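April, draft notes, evening

Reran the vacated targets sheet, as Ieva reckoned I'd counted the slot receivers twice. She was right, annoyingly! Fixed now, and Pelley drops 8 places in my receiver list (sorry Arūnas, I know you've already talked him up to your whole league).

Luik is the one I keep coming back to. There are 246 carries going spare in that backfield and only 2 backs left who've started a game, so even a dull split gets him plenty of work. I'd take him a round early and not feel silly.

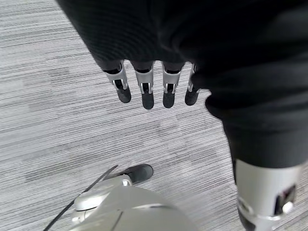
Still to do: add the rookies, then run 500 mock drafts with the new numbers and see where Luik goes. Ieva has the old sheet if mine breaks again.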